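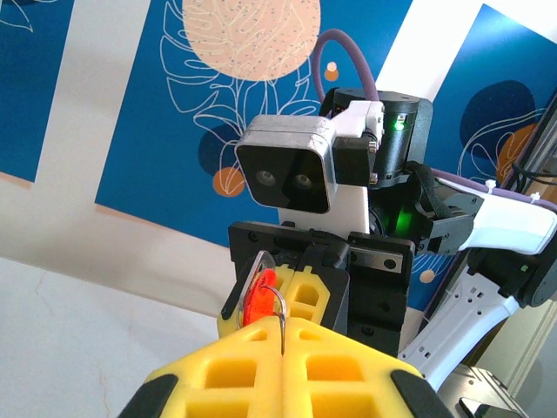

Records Technician, Seed Collection (full time, fixed term)

Location: Goltness
Reports to: Hortensia Pacheco, Collection Manager
Reference: 1001

The Starnton Seed Collection stores and distributes seed of regional grasses, legumes and field vegetables. The collection holds nearly 1000 accessions, of which 184 have incomplete or conflicting passport data. The technician will correct these records, reconcile them with the storage inventory and bring the written procedures up to date.

Duties

Check each packet in cold storage against the database entry for accession number, taxon, harvest year and seed weight.
Trace missing collection data in field notebooks, donor letters and the older card index. Part of the card index is in Spanish.
Enter corrections using the existing data standard. Changes to a taxon name must be approved by Oduor Kashindye, curator of legumes.
Prepare samples for germination testing – normally 200 seeds per accession, in four replicates – and record counts on the test schedule.
Reprint and replace labels that can no longer be read.
Pack outgoing orders and complete the transfer paperwork.

The work is divided between the office and the seed laboratory. Cold storage shifts are limited to 40 minutes, followed by a break at room temperature. Insulated clothing is supplied. Two or three trips to the regeneration plots at Dostden should be expected during harvest, with an early start.

Required

Associate degree in biology, agriculture, horticulture or library science, or equivalent work experience.
Experience maintaining records in a relational database. Simple queries must be written without assistance.
Accurate data entry and legible handwriting.
Ability to lift 35 pounds.

Preferred

Reading knowledge of Spanish.
Familiarity with botanical names and their synonyms.
Previous work in a seed bank, herbarium or museum store.

Terms

The appointment is for 18 months. Extension depends on renewal of the Marulanda grant, which pays for the post. Hours are 8:00 a.m. to 4:30 p.m. with a half-hour lunch. Pay follows grade 5 of the technical scale – the current table is sent to all shortlisted applicants. Relocation costs are not covered.

How to apply

Send a resume, a one-page letter and the names of two references to Solange Araújo in the Goltness office, quoting the reference number. Applications are accepted through the end of June. Interviews will be held in person and include a short exercise in matching packets to records.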